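Lernamine Opens Its Tidy-Up Trials to Families and Shop Owners, and Shares What Its Robot Arms Can and Can't Do Yet

VILLANUEVA, September 2018. Lernamine, the small robotics workshop that grew out of a repair business on the edge of town, is pleased to invite families, shop owners and anyone else who has ever sighed at a messy floor to come and watch its robot arms at work on the everyday job of putting things away.

The question we hear most often from visitors (and from our own relatives, usually over dinner) is whether a machine can do the chores yet. Our answer this fall is a friendly "some of them, slowly, if you set the table first." Over the summer the team ran 757 trials of a simple tidying job with children's shape blocks on a wooden board. The arm is asked to move a block to a chosen spot, or to line it up with others, and then leave it alone without knocking its neighbors. In 594 of those trials it finished with no help from a person. In the rest, somebody had to reach in.

"I know it sounds like a very small thing to be proud of, and my kids have told me so," said Ashok Dubey, who leads the project. "But a block that gets nudged doesn't always go where you expect. A round one wants to turn, a star catches on whatever is beside it, and you start to see how much your own hands are doing when you clear up after supper without even looking."

The same goes for the shop floor. Since May, Lernamine has been talking with Kelel, a family-run housewares store with 2 locations, about straightening shelves and sorting returned goods after closing. Hywel Penry, who manages the larger store, has been out to the workshop several times and says he is keeping his expectations sensible.

"I'd love to come in at opening time and find every mug facing the right way," Penry said. "We're a good few years from that, I think. A person on my staff can straighten a shelf in almost 20 minutes while chatting with a customer and answering the phone. What I like about this team is that they show you the misses as well."

Laundry, dishes and anything soft or slippery are still outside what the arms are being asked to do, and Lernamine is not offering a household product for sale. The next round of work will move on to mixed groups of objects, starting with plastic cups and small boxes, and will use the Ultthorpe control software the team has been writing in-house.

Visits are free, children are very welcome, and there will be coffee. To arrange a time, or to suggest a chore you would dearly like to hand over, please write to Barrett Abernathy, Visitor Desk, Lernamine, Villanueva.
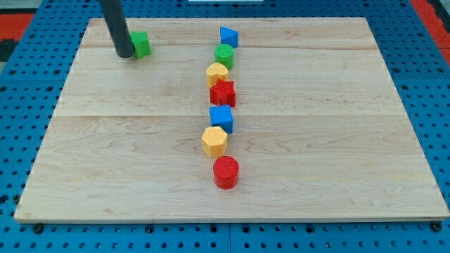
A robot arm beside a green cross-shaped block, with seven more shape blocks in a line on the wooden board. Photo: Lernamine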